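The unit on the bench was a Guerra 578, two-channel, serial number ending 1087. Benoît Moulin had sold it himself, in September, to a customer in Plestelville who had now sent it back with a typed note. The note said that the left channel spoke after midnight.

He logged it as an intermittent fault and removed the rear panel.

The power supply was within tolerance. He measured the rails cold, then again after 92 minutes under load, and wrote both sets of figures on the job sheet. Hum was low. The left output stage drew slightly more current than the right, but the difference was inside the limits given in the service manual. He replaced two capacitors anyway and charged for one.

Radio pick-up was the usual cause of voices. A long speaker cable acts as an aerial, a tired solder joint acts as a detector, and the owner hears a taxi firm or a foreign news bulletin. Moulin had cured a great many voices with a ferrite ring and a hot iron. He reflowed every joint on the left input board, fitted the ring, and connected the pair of Skenamia bookshelf speakers he kept for testing.

He left the input selector on an unused position and the volume at a third. Then he went upstairs to eat.
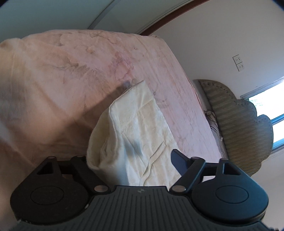

At ten past twelve he came down again in his socks. The workshop was dark apart from the standby lamp. He sat on the stool and listened to the noise floor, a faint even hiss from both tweeters. At 12.23 the hiss on the left dropped, as it does when someone puts a hand over a microphone and takes it away.

"Bring the level up a little," said the left speaker.

He brought the level up a little.

"Thank you. Is that the back room?"

Moulin noted the time. The voice was male, elderly, with a restricted bandwidth, nothing much below 200 cycles. There was no fading and no station behind it. He unplugged the input leads and the voice continued. He swapped the speaker cables over at the terminals and it moved to the right-hand cabinet, which placed the fault in the amplifier.

"You've changed the capacitors," it said.

"Two of them."

"The old ones were all right."

"They were out of date," said Moulin.

He asked it who had built the unit. The voice gave the name of the Briria works and the number of a bench, and said that the transformer had been wound twice because the first winding had been done in a hurry. Moulin took off the shroud and looked. There was a second date stamp under the first. The service manual did not mention it.

They talked until a quarter to two, chiefly about bias settings. The voice held that the factory figure was too low and that the sales department had asked for it to make the heatsinks smaller. Moulin had suspected this for years. He raised the bias by the amount suggested and checked the distortion, which fell. The case ran warmer but not enough to matter.

"Does it bother the customer?" the voice asked. "My talking."

"He wrote a note."

"I only asked him to move the left speaker off the carpet."

Moulin considered this. He had visited the house to install the system and remembered the carpet, a deep one, and the cabinet sunk into it at an angle.

In the morning he fitted the rear panel and soak-tested the unit until noon. On the job sheet, under Fault Found, he wrote: input board resoldered, bias adjusted. Under Advice to Customer he wrote: place left speaker on a stand. He read it over, then added that the equipment should be switched off at the wall overnight if silence was required.

He had the carton sealed and the label on before he thought about the bench number. There was another 578 on the shelf behind him, bought for spares, with a dead display and a dent in the lid. He turned it over and read the plate. Then he cut the tape on the carton and went to find a second mains lead.

1005 views | 92 shares | 4 comments

Comments

valvehead_pete: The bias bit is spot on. I had an amp from the same sort of period and it was starved from new.

Marguerite L: Did the customer get his amplifier back or not? I read the ending twice.

oldtweeter: You can't hear a noise floor "drop" at a third volume on bookshelf speakers. Otherwise enjoyed it.

Marguerite L: @oldtweeter you can in a quiet house.

We use cookies to remember your settings and measure visits. By continuing to use this site you accept our cookie policy. Accept | Manage settings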